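Brellholm Board Oil, 8 oz.
Sold by Zarncombe Kitchen & Bench

$13.00 – In stock – Ships from our own shelf

We carry board oil because people keep asking for it, and we have doubts about most of what gets printed on the bottle. Brellholm is mineral oil with a little beeswax. The old label called it a "deep restorative treatment," and we asked them more than once what was being restored. The new label says "wood oil." We like the new label.

What it does: slows down how fast water gets into a butcher-block top or a cutting board, and evens out the color for a while. What it does not do: fill knife marks, kill germs, lift a burn or fix a split. If your top has a crack you can get a fingernail into, keep your 13 dollars and call somebody with clamps.

Pale woods are where the claims get silliest. Expect the grain to look a shade darker after a coat, and expect most of that to fade. Any seller who shows you a honey-gold "after" photo probably moved a lamp.
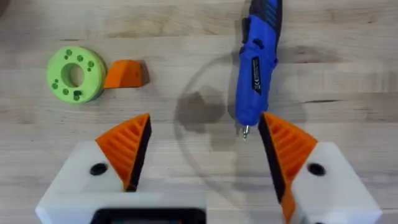
Dzifa Asante wrote to us that she got five months out of two coats on a blond top, and that the third coat the directions call for just sat there feeling greasy until she wiped it off with a dish towel. We've had the same result on our packing bench. Stop at two.

Directions, minus the poetry: wash, let dry overnight, wipe on thin, leave it eight hours, wipe off what's left. Do the underside too if you can reach it. Wash the rag and hang it flat.

Does it beat plain mineral oil from the drugstore? A bit, thanks to the wax. Water beads longer. Whether that's worth the difference depends on how often you wipe down. We also stock Mrema Hard Wax, which lasts longer and smells awful for a day – not for a small apartment.

Size: 8 oz. bottle, flip cap
Ingredients: mineral oil, beeswax
Item no.: 173
Returns: unopened only. Opened bottles leak in the mail and we're tired of it.

Price checked August 26, 2024. The 5-bottle case comes back in September, if Brellholm ships when they say they will.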